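Drucken | Per E-Mail senden

Holzschaft ölen: Anleitung für Leute mit Geduld (und solche, die sie noch bekommen)

Von Arvo Turunen

Ein geölter Nussbaumschaft ist pflegeleicht, sagt der Verkäufer. Mein alter Repetierer hat das acht Jahre lang geglaubt, dann sah der Vorderschaft aus wie ein Gartentisch im Februar. Seitdem wird bei mir im Juni geölt, wenn die Bockjagd ruhiger läuft und ich keine Ausrede mehr finde.

Die Anleitung gilt für geölte Schäfte. Ob Ihrer dazugehört, verrät ein Tropfen Leinöl an einer verdeckten Stelle, etwa unter der Schaftkappe. Zieht er ein, weiterlesen. Steht er nach einer Stunde immer noch beleidigt obenauf, ist der Schaft lackiert, und Sie haben heute frei.

Was man braucht

Schaftöl (ich nehme Tradidow, mittel, aus der kleinen Flasche)
Schleifvlies und Schleifpapier, Körnung 400
fusselfreie Lappen, alte Unterhemden tun es
eine weiche Zahnbürste für die Fischhaut
passende Schraubendreher, und passend heißt passend
Kreppband
einen Blechdeckel oder ein Schälchen fürs Öl

Vorbereitung

Waffe entladen, Verschluss herausnehmen, Patronenlager ansehen und mit dem Finger nachfühlen. Munition kommt in einen anderen Raum. Das wissen Sie, das weiß ich, gemacht wird es trotzdem jedes Mal.

Dann System und Schaft trennen. Bei den meisten Repetierern sind das zwei Schrauben, die vordere zuerst. Wer mit dem Schlitzdreher aus der Krimskramsschublade ansetzt, erkennt seine Waffe danach an den Schraubenköpfen wieder. Legen Sie die Schrauben so ab, dass Sie später wissen, welche wohin gehört; sie sind gern verschieden lang und sehen gern gleich aus. Das System samt Lauf wandert zurück in den Waffenschrank, wo es hingehört, solange Sie am Holz arbeiten.

Die Schaftkappe kann dranbleiben, wenn sie ordentlich abgeklebt wird. Riemenbügel kommen ab.

Reinigen und Dellen heben

Den Schaft mit einem nebelfeuchten Lappen abwischen, in der Fischhaut mit der Zahnbürste nachgehen, immer entlang der Rillen. Was da herauskommt, ist eine Mischung aus Handschweiß, altem Öl und Hochsitz.

Flache Druckstellen lassen sich mit Dampf heben: feuchtes Baumwolltuch auf die Delle, Bügeleisen kurz mit der Spitze darauf, nachsehen, wiederholen. Kurz bedeutet ein paar Sekunden. Elisa Tedesco, bei der ich das gelernt habe, bügelt eine tiefe Delle lieber fünfmal als einmal richtig. Kratzer, bei denen die Faser durchtrennt ist, bleiben. Man kann sie Charakter nennen, das kostet nichts.

Nach dem Dämpfen stellt sich die Faser auf und der Schaft fühlt sich an wie ein schlecht rasiertes Kinn. Über Nacht trocknen lassen, danach mit dem 400er ganz leicht in Faserrichtung darübergehen. Die Fischhaut wird nicht geschliffen, auch nicht ein bisschen.

Für die Wartezeiten zwischen den Arbeitsgängen suche man sich eine Beschäftigung außer Sichtweite des Schafts. Wer danebensitzt, fasst ihn an. Ich koche Kaffee.
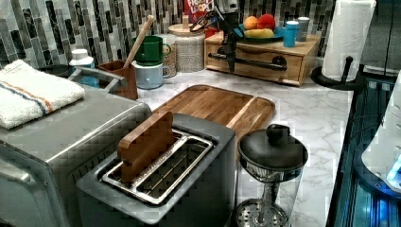

Ölen

1. Ein paar Tropfen in den Deckel geben, mit dem Lappen aufnehmen, dünn auftragen. Dünn ist weniger, als Sie gerade denken.

2. Mit dem Handballen einreiben, bis das Holz warm wird. In kleinen Flächen arbeiten, vom Kolben nach vorn.

3. Zwanzig Minuten stehen lassen und den Überschuss vollständig abnehmen. Bleibt er drauf, haben Sie am nächsten Tag einen Fliegenfänger in Waffenform.

4. Mindestens einen Tag trocknen lassen, freistehend und ohne Heizkörper in der Nähe.

5. Mit dem Vlies leicht anrauen, Staub abwischen, wieder bei 1. beginnen.

Drei Durchgänge sind anständig, fünf sind schön, alles darüber ist ein Hobby. Denken Sie an das Hirnholz unter der Schaftkappe und an die Innenseite des Schaftbetts. Dort nur hauchdünn, sonst sitzt das System hinterher anders als vorher, und Sie suchen den Fehler beim Zielfernrohr.

Die Lappen

Ölgetränkte Lappen können sich selbst entzünden. Zusammengeknüllt im Mülleimer ist das eine reale Gefahr. Also ausgebreitet im Freien trocknen lassen oder in einem dicht schließenden Blecheimer mit Wasser aufbewahren, bis sie entsorgt werden.

Zusammenbau

Schrauben von Hand ansetzen, dann mit dem Drehmoment anziehen, das in der Anleitung des Herstellers steht. »Nach fest kommt ab« ist keine Maßeinheit. Danach auf dem Stand einen Kontrollschuss abgeben, besser drei. Meine Waffe lag beim letzten Mal auf 100 Meter zwei Zentimeter tiefer als vorher, was ich zuerst auf den Wind geschoben habe. Es war eine Halle.

Fürs übrige Jahr genügt es, den Schaft nach einem nassen Ansitz trocken zu wischen und ihn nicht im geschlossenen Futteral zu vergessen. Ein Tropfen Öl zum Ende der Saison schadet auch nicht.

Drucken | Per E-Mail senden

Zuletzt erschienen
Schaftkappe kürzen, ohne zu weinen
Leserfrage von Vesna Dervishi: Schichtholz nachölen?
Riemenbügel nachrüsten am Kombinierten
Waffenfutterale unter 70 Euro im Vergleich
Benedetta Morelli über Fischhaut von Hand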